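Re: Storm apps and the December hail - anyone else not buying it?

dustyrivton
So the new app everyone in the Rivton group is raving about (Jikix, 24 bucks a year) gave me a hail warning at 2 in the afternoon. Big red blob, "severe, take cover". I moved both cars and dragged the tomatoes under the verandah. Got a bit of drizzle. Meanwhile Gemard, which had no warning out at all, copped stones big enough to dent a ute. What exactly am I paying for?

Babić
You're paying for a coloured map. The radar underneath is the same one you can look at for free. They smooth it, guess forward an hour and put a siren noise on it.

ridgeline_kel
Bit harsh. I've had it since winter and it's called most of the fronts fine. Hail is hard. A cell can fall apart over one hill and fire up again over the next.

dustyrivton
Fronts are the easy part, Kel. My nan could call a front from the clothesline.

Anathi Gumede
I keep a gauge and a notebook, so for what it's worth: the cell that hit Gemard split west of the river. The left half died and the right half turned and slowed down. Anything that just slides the last few radar frames forward will put it over Rivton, and that looks like what the app did. I wouldn't blame the radar. I'd still like to see their misses published, and I've asked them twice.

ridgeline_kel
Did they answer?

Anathi Gumede
I got a link to the subscription page.

Babić
Ha. Their site says "trained on 500 storms". Whose storms? If they're all from flat country it's no use to anyone up here.

ridgeline_kel
Or it is some use and you had one bad afternoon. One miss doesn't prove much, same as one hit wouldn't.

dustyrivton
Fair enough, but I'd want more than a siren before I shift the cars again. Has anyone got a proper hail pad going? I'd chip in for foam and foil.

Anathi Gumede
Got one on the shed roof at 600 metres, and there's a spare if you want to put it at your end. Foil needs changing after every decent fall or you end up measuring old dents. Write the time on the back - you will forget.

dustyrivton
Yes please. Will message you.

Babić
Put me down for one too. Still not paying for the app.

ridgeline_kel
I'll post every warning I get from now on, hits and misses, and we can check them against the pads. Screenshots with the time showing.

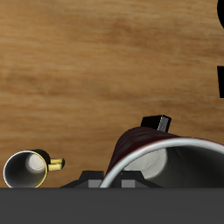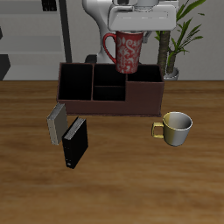
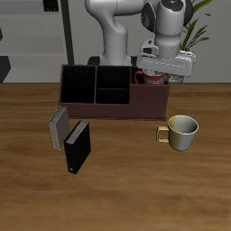
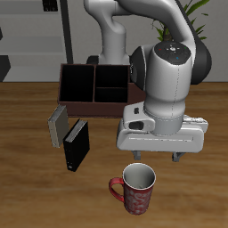
Mug renders, wooden tabletop in all of them. Two mugs are on their sides in the first.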